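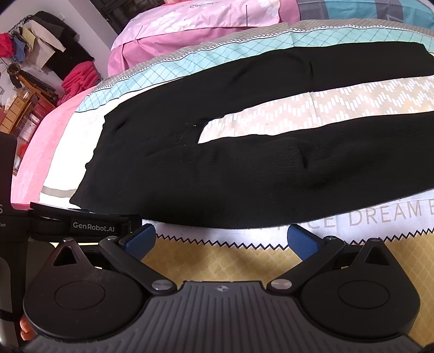

Clomby double duvet cover, the banded one — seven months in

Posted 9/26/23

Quick one as I've got to be out of the door soon. Bought in February from Seyoum, £38 with one plaid pillowcase. The second pillowcase was out of stock and never came back in, so the other pillow has got my old pink frilly one on it. Don't mind. Looks fine together, bit of a jumble.

Wanted something that wasn't plain white or grey. Well, this isn't. It's stripes of everything. Teal with a diamond lattice, beige with little white dashes, a mustardy yellow bit, zigzag edges, and a white band with big pale writing across it. If you like a calm bed, go elsewhere. I like it. Took me a week to stop noticing it when I walked in.

The fabric. Thin but not see-through. Crisp for the first few washes, softer now. Colours have held, teal has gone down very slightly I think, but I've nothing to compare it with apart from the plaid pillowcase and that's had the same washes. No bobbling on the top. A bit on the underside where your feet go.

Label says good for up to 1000 washes. Ha. Ask me in twenty years. Mine gets a 40 wash and a line dry when the weather lets me. Shrunk a touch the first time, lengthways, then stopped. Get a size you know is generous.

Ironing — I don't. Comes off the line creased and mostly drops out after a night or two. Beige band creases worst for some reason.

Now the thing I bought it for really, which is that my bed is also my table. All the clean washing gets sorted on it. Trousers, socks, jumpers, the lot, flat out on the cover and then folded or hung on the rack. On my last one (Nalo, brushed, navy) anything dark just vanished. Lost a pair of black tights on it for most of a winter. On this one black stuff shows up straight away, specially on the beige and the white. You can see what's inside out, you can see the fluff on it before you wear it to work.

The stripes are handy too. I line a trouser leg up with one of the bands and it folds straighter than it ever did on a plain cover. Daft but it works.

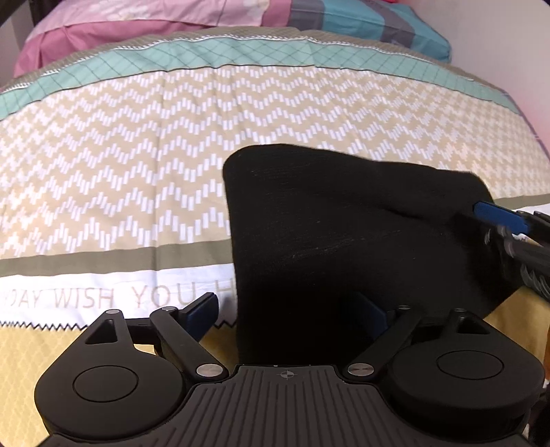 Beige dashes, then the writing, with a black knit on top

And the surface has a bit of grip to it. The Nalo one was so brushed that everything stuck and came away hairy. Then I had a Ceditz satin one for a while and that was the opposite, pile of folded T-shirts on the floor every time you sat down. Clomby is somewhere in the middle. Piles stay put unless you really bounce.

Moans.

The buttons. Too few and too far apart, so the duvet pokes out of the bottom by morning. I've put two safety pins in, sorted. A zip would be better. The buttonholes were tight as well, one has frayed.

No ties in the corners. At this price fair enough, but the duvet does bunch up on one side and you have to get hold of the corners and shake.

The writing. It's pale on white, so from the door you can hardly read it, which suits me. Mate of mine, Géza Somogyi, has the same one and says his lettering is a little wonky, slopes down to one side. Mine's straight. Might be worth checking yours when you unpack it, he left it too late to send back.

Delivery was slow, nine days, and the box was far too big for what was in it. Rang up and got somebody called Kiros Tamiru who was lovely about the missing pillowcase and took money off there and then. So full marks for that.

Would I get it again? Yes, in the same pattern if they still do it. I looked last week and there was a plainer one in the same fabric, green, bit dearer. Not tempted. Wouldn't pay more than fifty for it though, not with those buttons.

Marks: look 5, feel 4, washing 4, buttons 1. Call it four out of five overal.

Edit: someone asked about winter. It isn't a warm cover, it's cotton mix and light. I chuck a pink blanket on as well when it gets cold and that does me.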